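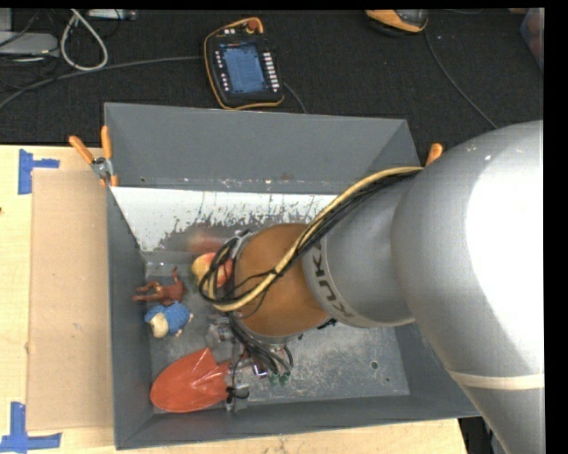
KUKA arm over the metal bin, gripper at the shovel head

Arm keeps stopping over the bin with a torque fault – cables or something else?
Posted by Regula Prantl in Robots and Automation, November

Hi all, hoping somebody has met this one. We've got a KUKA arm doing bin picking at our workshop in Umholm, nothing glamorous, just mixed stuff out of a metal bin (a shovel head, a couple of small toys, a piece of fruit). The picking program is one we wrote ourselves and called Xaba, and it ran happily all summer.

Then it started stopping dead with an external torque warning on the last axis. Always when the wrist has turned a long way round to line up with something lying along the left wall. If I jog it back on the pendant and clear the message it carries on as if nothing happened. Yesterday it did 91 picks before the first stop, today it managed 86, so it isn't every time.

I've lowered the speed, re-entered the tool weight and cleaned out the bin. The gripper cables run down the outside of the arm and loop back at the end, and I do wonder about those. What would you check first? I'd rather not just raise the torque limit and hope.

Ambros Leitner
Please don't raise the limit! That warning is what stops the arm pulling a connector out, or shoving the gripper into the floor of the bin.

My money is on the cables. We had the same thing at Birnex and spent two weeks blaming the software. Put it in manual at low speed, nothing in the gripper, and turn the last joint slowly to both ends of its travel with your eyes on the loop and your hand near the stop. Write down the angle where the loop goes tight or snags on something. Ours went tight at 285 degrees from one end, well inside what the controller would allow, and the planner was quite happy to go there whenever a part lay the wrong way round.

What we did – gave the loop another 100 mm, tied it further back so it couldn't droop under the gripper, and set a software limit on that joint a bit short of the tight spot. You lose a few grasp angles but most things can be picked up from the other way round anyway. And look at the connectors down by the gripper before you run it again, mine had a half broken wire inside that looked perfect from outside.

pritudville_pete
had this on ours in Pritudville, restarted the controller and it went away. worth a try

Ambros Leitner
It will go away until the wrist turns that far again, Pete. Restart it by all means but do the slow turn first.

Regula Prantl
Thank you both. Did the slow turn just after lunch and the loop does pull tight, quite a bit before the joint limit. I've put a software limit in for now and I'll redo the ties once I've found some longer cable. Will report back on the connectors.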